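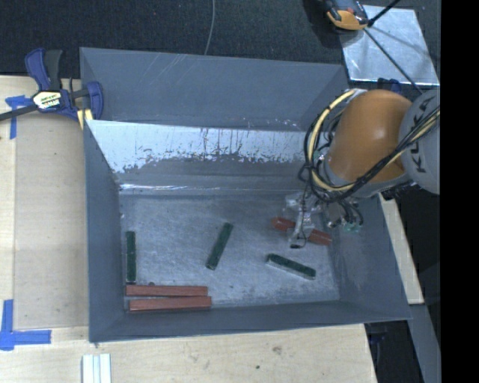

Against the themed issue

Last updated: Tuesday, December 21, 2021

Most small magazines in this country now publish by theme. The call for submissions goes out with a single noun attached (Salt, Inheritance, Weather), and contributors are asked to respond to it, usually "in the broadest sense." I have edited under this system and written for it, and I think it should be used far less than it is. The arguments below concern print periodicals with a circulation under 2,000, where the editorial budget is small and most of the labour is poorly paid.

The practice has a defensible origin. A theme gives a designer something to work with and a publicist a sentence for the email. Grant applications require a description of activities not yet carried out, and an editor who must state in May what will be printed the following summer can hardly write "whatever turns out to be good." A theme fills the box. It satisfies the assessor that a plan exists, and in most years it satisfies the auditor afterward. None of this has much to do with readers.

The first cost falls on the submission pool. When I was reading for Mustimano, we received 1,537 pieces in response to one themed call. A large share had plainly been written for some other purpose and adapted. The adaptation was easy to detect: a paragraph near the start and a paragraph near the end in which the noun appeared, with an essay in between that had no need of it. We accepted a number of these. In several cases the editing consisted largely of removing the paragraphs that had qualified the piece for consideration in the first place.

The second cost is duplication. Writers presented with the same noun in the same month arrive at similar places. A water issue will attract a flooded childhood home, a drained swimming pool and a grandparent who could not swim. Each may be competent. Printed within 100 pages of one another they reduce each other's effect, so the editor declines two and keeps one, and the two go into a drawer. They are hard to place elsewhere for a year or so, as the author has usually tied them to a subject that another magazine has now visibly covered.

The third cost is to the archive. Grornunmont ran unthemed for its first 8 issues and themed thereafter, and its back catalogue is a useful comparison. The early issues can be opened anywhere. A report on a regional abattoir sits beside a long review of a translated novel, and the two have nothing in common except that somebody judged each of them worth the paper. The later issues are more handsome and more consistent, and they date badly. A theme is generally chosen for its currency, and currency is the quality that a quarterly, with its lead time, is least equipped to deliver.

Zihan Shen, who edited Bisia through its change of format, has put the opposing case to me more than once. Her view is that constraint helps writers without an established subject, who find an open call intimidating and submit nothing. She also notes that a theme allows an editor to decline a good piece without insulting its author. I accept the second point as a matter of office procedure. On the first I would want better evidence. The writers I have known to be intimidated by open calls were put off mainly by the fee, the response time and the names on the previous cover. A theme addresses none of those.

There is a middle position, adopted at Athanasiadis some years ago, in which a section of each issue is themed and the remainder is left open. It works tolerably well. The themed section is commissioned directly, which spares unsolicited writers the work of guessing, and the open pages are filled on merit from whatever has come in. The commissioning editor needs a budget and a decent address book. The section also needs a firm ceiling on length, or it expands at the expense of everything else. Athanasiadis allows it 2 long pieces and whatever short ones will fit around them.

My own preference is simpler. Keep the calls open all year, with a published response time that is met. Write the cover line last, after the contents are settled, and let it name the best piece in the issue. Where a funding body requires a programme in advance, describe the number of pages, the rates to be paid and the proportion of new contributors. These are commitments that can be kept and checked. "An exploration of thresholds" is neither, and I have signed my name to that phrase on an application form.

Two good essays on an unrelated matter will sometimes turn up in the same week and speak to each other across the issue. An editor can place them well apart and let subscribers find the connection. Under the themed system that arrangement is unavailable, as the connection has already been printed on the spine.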